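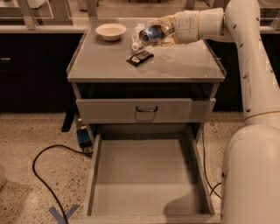 Halina Pietrzak
Press Officer, Mfaume Markets

Mfaume Markets opens currency desk in Vondville and lowers the minimum size of forward contracts

VONDVILLE, February 2022 – Mfaume Markets, the foreign exchange broker, has today opened a currency desk in Vondville. It is the second office of the company after Odville, and it will serve small importers and exporters who need to buy or sell euros, dollars and pounds.

From the same day the minimum size of a forward contract goes down from 200 thousand euros to 50 thousand euros. The change is valid for clients of both offices. A forward contract lets a business fix today the rate for a payment it must make later, up to 12 months ahead.

"Many of our clients pay their suppliers in dollars and sell in euros," said Sugeng Ong, Head of Dealing. "When the rate moves quickly, their profit on one order can disappear before the goods arrive. Until now the smaller ones had to take the spot rate on the day, and they told us many times that they were not happy with this."

The Vondville desk is led by Najwa Karaki, who worked before in the Odville dealing room. Her team will answer clients by telephone during European market hours and will send a short note on the main currency pairs every morning. The note is free of charge, also for companies which do not have an account yet.

Mfaume Markets had 412 business clients at the end of last year, and 74 of them are based in the Vondville area. Their accounts will be moved to the new desk by the end of April. Account numbers and payment details stay the same, and clients do not need to sign new papers.

Orders will continue to go through Clomeck, the company's online dealing platform. Forward contracts of the new smaller size can be booked there or by telephone – the margin requirement is the same in both cases.

Forward contracts are binding and may not be suitable for every business.

Press contact: Halina Pietrzak, Mfaume Markets, Odville office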